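A Thousand Ways to Clear a Sink
Inside the Lorkalier project, where people spend their days tidying kitchens that don't exist so that a robot can learn to tidy yours
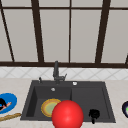
Starting with the dishes

Ching-wen Lai has cleared the same double sink so many times that she dreams about it. She knows the slim gray faucet with its lever on the right. She knows the diamond pattern on the tiles and the pale window behind it, through which there is never any weather. She has taken a yellow-rimmed plate out of the left basin from every angle she can think of, and she is still finding new ones.

"There's a wrist move I'd never have tried in a real kitchen," she tells me, already reaching for the controllers to show me. "You come in low, you get the rim, and you sort of roll it out. I was so happy the first time I got that on the record!"

On the record is the point. Lai is a demonstrator at Lorkalier, a small robotics outfit whose whole business, for now, is collecting examples. She works a simulated robot by hand, one chore at a time, and the computer saves everything: each joint angle, each squeeze of the gripper, and what the virtual cameras could see while she was doing it. A learning system called Nondex then studies the pile and tries to work out what a person would do next.

The kitchen is one of 40 the team has built. Some are cramped, some are grand, and a few have cabinet colors that I can only call brave. All of them can be reset with a single key, and after ten minutes in the demonstrator's chair I understood why Lai taps that key with such affection.

Why fake a kitchen?

Kam-wah Hsiao, who runs the collection side, spent years gathering examples on real robot arms before she moved to simulation. She still loves the real thing and keeps a dented saucepan on her desk as a souvenir. But a real kitchen has to be put back together after every try. Someone has to fish out the plate, set it down in a slightly different spot, check that the cameras haven't been bumped, and start again.

"In a real lab we'd get a good example, and then we'd spend longer on the reset than on the example," Hsiao says. "In here I can move the plate, swap the countertop, change the light and have Ching-wen working again before she's finished her sip of tea."

The moving and swapping is handled by a tool the team calls Plandora. Give it a kitchen and a chore and it deals out a fresh arrangement, a bit like shuffling a deck. Plates may turn up in the basin or beside it. Something long and tan may end up lying across the counter next to the sink. And then there are the distractors, which are my favorite part of the whole operation.

The big red ball

A distractor is an object that has no business in the chore. The system has to learn to work with it around, or past it, or in spite of it. Lorkalier's most famous one is a glossy red ball, large enough to sit over the sink divider and hide part of the plate behind it.

The demonstrators have strong feelings about the ball. Lai likes it. A visible plate is easy, she says, and easy examples all start to look alike. Put the ball in the way and she has to choose: does she move it first, or does she come around from the left and ease the plate out from behind? Both are fine answers. Hsiao wants both in the collection, and she wants them from several different people, so that Nondex doesn't grow up believing there is only one way to get at a plate.

I had a go at it myself. My first attempt sent the ball over the front of the counter and my second pinned the plate against the wall of the basin. On my fourth I got the plate out, held it up in the air like a trophy, and dropped it. Hsiao was delighted. She has a separate folder for fumbles, provided the person recovers from them, and she leaned over my shoulder to coax me into picking the plate back up.

"Keep going, keep going, this is the good bit," she said.

Recoveries matter a great deal here. A system that has only watched perfect runs has no idea what to do once it is an inch off course, and an inch off course is where robots spend a lot of their time. So a demonstration in which somebody slips, notices, backs up and tries again can be worth several clean ones. I have never had my clumsiness so warmly received.

What makes the cut

A shift at Lorkalier runs in short blocks, with 6 chores to a block and a proper break afterward. Steering an arm through a headset is more tiring than it sounds. Your eyes insist that you are standing at a counter while your feet report carpet, and by the end of my second block I had tried to lean on a sink.

Every example is then watched back at double speed by somebody other than the person who made it. The reviewer trims the dead time at the start and writes one plain sentence saying what was done. "Take the plate out of the left side of the sink" is a good one. "Clean up" isn't, and gets sent back. Those sentences are how Nondex learns to connect words with actions, so the team fusses over them. There was a long, cheerful argument on the day I visited over whether the shallower right-hand basin should be called a basin at all. Half the room says drainboard. They have decided to keep both words, on the grounds that people at home will use both too.

The current batch, nicknamed Chow for its kitchen theme, stood at 555 accepted examples when I visited on Fri 11 October. Hsiao reads the number off a whiteboard with real pride. It is small next to the giant collections that bigger labs talk about, but every entry has been made by a person, watched by another person and described in words that somebody thought about.

Out of the screen

Whether any of it carries over to a physical robot is the question hanging over the whole field, and Hsiao doesn't duck it. Simulated plates are a little too well behaved. Real ones are slick with soap, and real water does as it pleases. Her plan is to add a smaller set of examples on a real arm in December, using a secondhand sink that is currently propped against the wall by the coat rack, and to see how much of what Nondex has picked up survives the trip.

Lai has already asked to do the first session. She wants to try the low roll, the one where you catch the rim. She has been practicing it at home on her own dishes, with one hand held stiff like a gripper, and she has broken only a saucer so far.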